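How to run a first table-clearing session with the Vustach hand-held gripper pair

These steps cover the two-person tabletop kit that Usteneo sells as the Vustach. The kit records what the grippers see and how far the jaws are open, so the same motions can later be replayed on an arm. You do not need an arm for any of the steps on this page. Plan on one afternoon for your first session, most of it spent on setup.

What you need

Two hand-held grippers, charged
The Kurup base station and its power supply
A table you can reach from two sides
A mat with a dull surface in one dark color
A mix of small household items
An open box or bin for the sorted items
A memory card with at least 200 GB free

Step 1. Set up the table

Put the mat down and smooth it flat. Place the base station off the table, where nobody will bump it. Daylight is fine, but check the preview before you start. If the window washes out part of the view, turn the table until the items themselves are clear. Bright curtains in the background do not matter much to the software. Dark items do, so look at those first.

Step 2. Pair the grippers

Hold the button on the first gripper until the base station beeps, then do the same with the second. Open and close each set of jaws all the way, slowly, two or three times. The base station uses this to learn the range. If the number on screen jumps when the jaws are still, clean the pads with a dry cloth and do it again.

Our unit came with firmware build 136. Later builds move the pairing screen under Devices, but the order is the same.

Step 3. Pick the items

Choose things that differ in shape and in how they give under pressure. Boxes, soft packets, bottles and hair rollers make a good first set. Crumpled wrappers are harder than they look, and it is worth having one or two. Leave out open liquids and anything with a sharp edge.

Pile the items loosely in the middle of the mat. Let some lie across others. A neat row gives you easy recordings that are not much use later.

Step 4. Record

Start a session on the base station and say the item name out loud before each pick if you want voice labels. Come in with the jaws wide, close on the long sides of a box, and lift straight up before you turn. Keep your wrist steady for a moment after the jaws close.

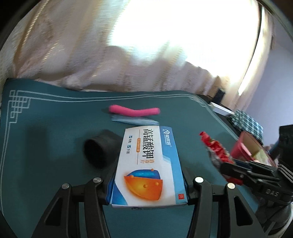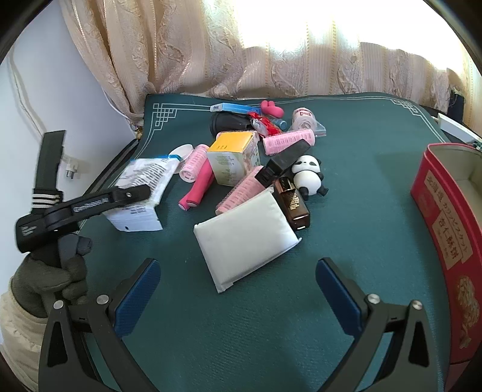 When both people work at once, agree on who takes which side of the pile. The grippers can cross over each other, and the software accepts that, but a knock between the two will show up as a false contact in both files. If it happens, press the side button once to mark the spot and carry on.

Light boxes need very little squeeze. Soft packets should be taken by a fold or a corner - a grip in the middle tends to slip. Round items are best taken across the narrow part.

Step 5. Check the files

Stop the session and wait for the light on the base station to go green. Open the Plekden viewer and play back the first and last picks. You are looking for two things: the jaw line should drop when the jaws close, and the picture should stay in step with it. If the two drift apart, pair the grippers again and repeat the session.

Our first full session came to 3549 files, counting the small index files. Copy the whole folder and keep the names as they are, or the viewer will not find the index.

Comments

Demyd Savchuk
The pairing step worked for me as written, but I had to do it again every time the base station went to sleep. Turning off the sleep timer under Power fixed it. I would also add a note to Step 5 about copying to a second disk before opening the viewer. Mine rewrote the index on first launch and I lost the item names for one session. Does the voice label setting carry over between sessions, or do you have to switch it on each time?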